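Two-arm bench at Skelenthorpe workshop: frequently asked questions

Last updated November 3, 2022

We get the same handful of questions by email and at the door, so the answers are collected on this page. If yours is missing, write to the workshop address and put "bench" in the subject line.

Who built it?

Members of the Skelenthorpe shared workshop, in the evenings. Ottmar Ruppert did most of the mechanical work and the wiring. Diệp Lâm wrote the control software and looks after the recordings. Other members helped with cutting, drilling and moving furniture.

Is it a kit?

No. The arms were bought second-hand as a pair. The base, the rails, the mounting plates and the walls were put together in the workshop. Some brackets were printed here and have been reprinted several times.

What did it cost?

The whole build came to around $3000, not counting tools we already had. The arms were most of that. The aluminium extrusion was offcuts from a shop fitter in Mernbridge, who let us have it for the price of the petrol.

Why two arms?

One arm can pick things up and put them down. A bag is harder, as one hand has to hold it while the other does something with it. We wanted kitchen jobs, and nearly all of them need two hands at some point.

What is it doing at the moment?

Salad greens. The job involves lettuce, zip-top bags and a plastic basket with holes in it. We started on this in August and it is still the main task on the bench.

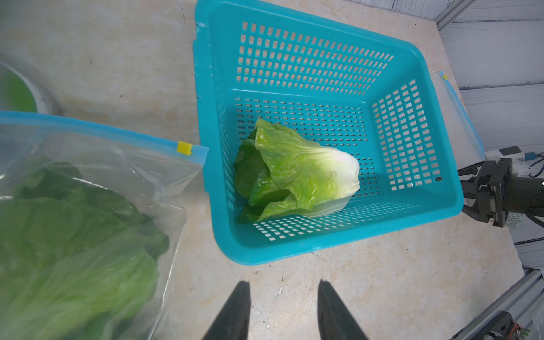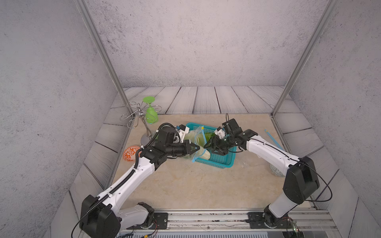
Why lettuce?

It's cheap, it's soft and no two heads are the same shape. We began with wooden blocks, and the arms got good at wooden blocks, which didn't help much with anything else. Lettuce also shows you straight away if the grip is set too hard.

Why are zip-top bags so difficult?

Clear plastic is hard for the cameras. The edge of the bag disappears against a pale bench, and reflections move around when the arm does. A coloured zipper strip helps a lot, and we now buy only bags that have one. The slider is small and is easily missed by the fingers. Bags also fold under themselves when pushed, so the approach has to come from the side or from slightly above.

How do the arms know what to do?

A person moves them through the job by hand control, and the joint positions and camera views are recorded together. The software is then trained on those recordings. We had 1608 usable recordings at last check, across all tasks. A recording is thrown out if an arm hits the basket hard enough to move it, or if the operator stops to think for too long.

Which cameras do you use?

Small ones on the wrists and a fixed one looking at the whole table. The wrist views matter most for the last few centimetres. The fixed view is better for working out what went wrong afterwards.

Is the food eaten?

No. It goes in the green bin or to a member's chooks. Nothing on the bench is food safe and the gripper fingers have grease on them from time to time.

How do you clean the bench?

Warm water and a little dish soap on a wrung-out cloth, with the power off at the wall. Don't spray anything. There is exposed wiring at the front and Ottmar has already replaced one board that got splashed.

Can I use it?

Yes, if you are a financial member and have done the induction. The induction takes one evening. You need to be at least 14 to watch and 21 to run the arms unsupervised. The age rule came with our insurance and we can't waive it.

What are the safety rules?

Keep your hands outside the rails whenever the arms are powered. Tie back long hair and take off lanyards. Know where the stop button is before you start. If a cable catches, press stop first and free it second. The arms will drop when power is cut, so don't put anything fragile directly under them.

What breaks most often?

Cables at the wrist. They bend every time the gripper turns, and the outer sleeve wears through before you notice anything odd in the signal. Leave a generous loop and check it at the start of each session. Mounting screws also work loose, so there is a hex key on a string near the left arm. Please leave it there.

What are Hellwig and Cornov?

The names of the two control computers. Hellwig runs the arms and Cornov stores the recordings. Don't install updates on Hellwig without asking Diệp.

Will you share the plans?

The drawings for the frame and plates are in the members' folder, and we will send them to anyone who asks. The software isn't tidy enough to hand out yet. The parts list is out of date in two places: the power supply is now the larger one, and the base plates need longer screws than it says.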